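Brurnadar gallery: kitting out for hand-held grippers

Home > Projects > Brurnadar > Gallery
Updated 31st May

Welcome to the Brurnadar page! Brurnadar is our robot handling project at Fultach, and May has been the month of quotes, catalogues and very long spreadsheets. Lots of you have written to ask what we're buying and what we left off the list, so the gallery comes with the planning notes this time (all of them, I'm afraid, I got carried away).

What we set out to buy

Two hand-held grippers, to begin with. We want people to be able to pick things up with the same sort of fingers the robot arm will have, and we want to be doing that long before the arm itself is paid for. It's a lovely way to plan a purchase. You find out which objects you really care about, how wide the jaws need to open and how heavy the thing feels after a morning's work, and you find it out while the expensive line in the budget is still only a line.

The arm comes later. Unov quoted us a delivery time of 13 weeks, which gave us a fright at first, but it has turned into the most useful number in the whole plan. Everything small gets ordered and tried out in that gap, and if the grip turns out to be wrong for our objects we can still change the order for the arm's end fitting up to the day they start building it. I asked for that in writing and would suggest you do too.

Where the money goes

The bodies were the easy part. Rustad make theirs in several sizes and let us try the small and the medium side by side for a week, and the medium won easily, mainly for the people with bigger hands. Pads are another story! They wear, they pick up dust, and you'll want to swap them when you move from boxes to cloth. A pack of pads is £74 and we had put down a single pack for the whole year. That line has now been redone.

Then there are cables, chargers, memory cards, a decent case and printed marker cards. None of it costs much and all of it was missing from our first draft. I now keep a "small things" line in the budget with its own total, and it has saved a good few awkward emails to the finance office.

What we left out

A special bench. We looked at some beauties, with rails and drawers and lights built in, and then went back to using ordinary tables. Tables can be moved, and a couple of months from now we'll know a great deal more about how much reach we need.

A service contract on the grippers. Rustad will sell you one, but the parts list is short and we can do the swaps ourselves with a small screwdriver. The arm is a different matter and that contract stays in.

Extra software seats. Ask what happens to your recordings if you stop paying, by the way. We had two very different answers from two perfectly friendly sales desks.

Room and people

I'd never have put people's time in an equipment plan before this, and now it goes in at the top. Somebody holds the gripper, somebody else is usually needed with the cards, and somebody has to label everything when it's over. If the purchase only gets you the hardware, it'll sit in its case. We've set aside mornings for the gripper work and kept the afternoons for going through the files, and the days feel much less rushed for it.

Gallery

At the white table: the grey gripper up close with its black mesh-textured pads, and a marker card held up at the far end.

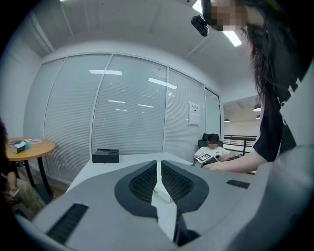
A reader who has been through the same sort of buying wrote in to say that we should order the spare pads together with the bodies, as a later batch can differ slightly in grip and then the old recordings and the new ones no longer match. Their group had to repeat a good deal of work over it, and they'd also keep one unused pack sealed for comparison.

What a good tip! I've moved the pads up to the first order and added a sealed pack to the small things line. Rustad have been asked whether they mark their batches, and I'll put their answer on this page when it comes.

Still on the list

Order the medium bodies and the pads together.
Get Unov's cut-off date for changes to the end fitting.
Price a second case.
Find out whether the chargers can be shared between sizes.

If you're putting together a plan of your own and would like a copy of our spreadsheet, use the contact form and put Brurnadar in the subject line. It's a bit untidy but you're very welcome to it.

More galleries | Back to Projects | Contact Fultach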